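Student Project Report: Working Rules for a Robot Arm at a Food Steamer

Umesh Lodhi and Liya Tefera
Supervisor: Maarja Avotiņš
Submitted January 15, 2021
142 shares | 4 comments

1. Background

Our project was to write a set of working rules for a small robot arm that handles steamed buns, and to find out which of the rules people could follow in practice. The arm has a two-finger gripper with a camera next to it. It works at a table with a white cooker, a steamer pot and a cloth. We started in September and used the same bench throughout.

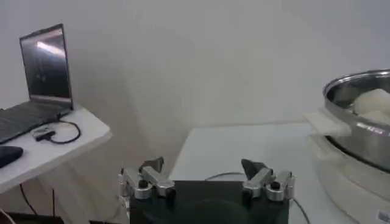
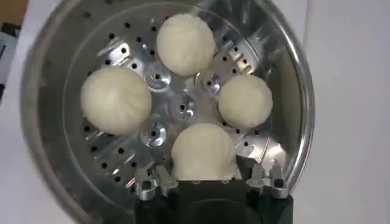 The department already has general safety rules for robots. They cover fences, stop buttons and who may enter the room during a run. They say very little about food, hot surfaces or steam, and they assume that a robot stays on one job for months. Ours changed jobs often, and two or three people could be changing the setup in one afternoon. We wanted a short document that a new student could read in ten minutes and then use.

2. What we read first

We read the department rules, the arm maker's manual, and a kitchen hygiene sheet from the Anbridge campus canteen. Nabil Abou Jaoude, who runs the canteen kitchen, went through the sheet with us and marked the parts he thought would matter for a machine. Most of his marks were next to cleaning and cloths. He had one line underlined twice: a cloth is either for drying or for handling hot things, never both.

We also looked at the public guidance on collaborative robots. We did not try to claim that our setup meets any standard. That would need a full risk assessment by a qualified person and force measurements we could not make. Our rules are a local practice document and should be read that way.

3. Method

We wrote a first draft with 40 rules. Over the term we ran 76 practice sessions with the draft taped to the wall of the prep room. After each session the operator marked every rule as followed, skipped or unclear. Liya collected the sheets and Umesh entered them into Nodley, the log tool our course uses.

At the end of each month we met and went through the skipped and unclear rules. A rule stayed if we could say what harm it prevented and if a person could check it without tools. Otherwise we rewrote it or took it out. The final version has 19 rules.

Cold practice buns were used for all sessions with a new operator. Sessions with the heat on needed two people in the room.

4. The rules, grouped

4.1 Before power on

- Walk once around the bench. Look under the table as well as on top.
- Route cables so that the arm can reach every taught position without touching or pulling one. Move the arm by hand through the path first, at the lowest speed setting.
- Keep the laptop and mouse outside the arm's reach. Mark the reach with tape if the table has been moved.
- Check both fingers for loose screws. Try each screw with your own fingers, then with the key.
- Write your name and the job in the log.

4.2 Heat and steam

- The person who turns on the cooker stays in the room until it is off.
- Switch the cooker off and wait before any session where the gripper goes below the rim of the pot. The waiting time is written on the card by the cooker.
- Do not teach a new position while there is steam. The camera view cannot be trusted and neither can your own.
- Cloths used near the pot must be placed by the operator and noted in the log. If a cloth has moved, stop the run before fixing it.

4.3 Gripper and food

- Food touched by the gripper is not eaten. It goes in the marked bin at the end of the session.
- Approach a bun from above with the fingers open. Close at the lowest force that holds it.
- Never use the gripper body to push food.
- If a finger touches the tray or the pot wall, stop and check the finger tips before going on.
- Wipe the fingers and the underside of the gripper after each session. Dough dries quickly and is hard to get out of the joints.

4.4 People

- One person holds the stop button and does nothing else.
- Say "moving" before every start, including restarts.
- Visitors stand behind the line.

4.5 After the session

- Park the arm, power off, then clean. Keep that order.
- Report any contact that was not planned, even if nothing was damaged.

5. Results

The cleaning rules were skipped more than any others in the first month. Operators told us that they did not know when a session counted as finished. We changed the wording so that a session ends when the log entry is closed, and the log cannot be closed until the cleaning box is ticked. After that the skipped marks for cleaning dropped to 4 for the rest of the term.

The rule about saying "moving" was marked as followed nearly every time, but Maarja sat in on several sessions and did not always hear it. We think people ticked it out of habit. A self-report sheet is weak evidence for a rule like this one.

Cable routing caused the most discussion. Our first version gave a minimum distance, and operators would measure it with the arm parked, when it was easy to meet. The present wording asks for a slow pass through the whole path. It takes longer, and two operators complained about that in writing.

The rule against pushing food was marked unclear more often than we expected. Some operators asked whether light contact during an approach counts. We have decided that it does not break the rule but should be logged. The text needs one more line to say so.

6. Limits

All our operators were students from the same course, and most knew us. We had one arm and one cooker. The Moges lab offered us a second bench, but there was no time to set it up. We also did no hygiene testing, so the cleaning rules rest on the canteen sheet and on what we could see.

7. Next steps

The rules will be handed to the next group along with the Nodley records. Vitalii Sirko has asked to try them at the Gristau workshop with a different gripper, and section 4.3 will probably need rewriting for that. We would also like an observer with a separate sheet in at least part of the sessions.

COMMENTS (4)

vsirko
Thanks for posting the full list. Does the waiting time on the card change with the amount of water in the cooker?

Liya T.
Yes, there are two times on it, one for half full and one for full. I'll add the card as an appendix.

benchnotes
We have a similar rule about the stop button, and the hard part is short sessions when only one person is free. What do you do then?

Umesh L.
We don't run. The log needs two names before it opens.

Contact the project group | © 2021 the authors | Back to top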